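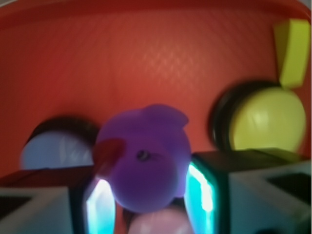
The Rasby fingertip kit replaces the two pads on a parallel gripper, plus the gaskets behind them, plus whatever screws you were about to lose. Most customers come to us when the old pads have gone shiny and start letting go of things halfway to the bin. Rigid parts forgive a worn pad for months. Soft ones don't, so we set up every kit over a red-orange textured tray of toys, with something purple and rubbery between the fingers and both pads glowing teal on either side of it. If your two pads don't look like a matched pair at this point, stop and read the section on seating.

What's in the kit
Two lit pads, left and right
Two gaskets
Eight screws (you need six)
One plastic pry tool, which you should use
One hex key, which you already own four of

Fitting
Power the arm down at the cabinet. The pause button on the pendant is not the cabinet. Open the fingers all the way by hand, slide the pry tool in at the bottom of the old pad and lean on it gently until the clips let go. Wipe the recess with a dry cloth. Solvent will clean it beautifully and then eat the gasket.

Seating
Press the new pad in from the top down. It clicks twice. If it clicks once, it will click the second time during a shift, with a part in it. Tighten the screws in a cross pattern to finger tight plus a quarter turn. Kerttu Saarela on our bench would like it known that a half turn cracks the housing, and she has a drawer of housings.

After fitting
Run the open/close routine for 23 cycles with nothing in the grip, then teach the closed position again. Skip the teaching and the gripper goes on believing in its old pads, which were thinner. Start your first live picks on something squashable at low force and work up from there. A round item sitting in a cup is a good second test, as the fingers have to come down over the rim without bumping it.

Looking after it
Wipe the pads at every shift change. Check the screws every 1000 cycles. Replace the gaskets whenever you take a pad off, even if they look fine.

Fits
Drornel 237 and Drornel 455 grippers. The Flustau wrist needs the adapter ring, sold separately, and yes, we have heard from you about that.

Ordering
Kits ship from the Huamán warehouse. For odd finger widths, ask for Demetrio Sarmiento and have your calipers handy. Photos of a tape measure will be returned with a request for calipers.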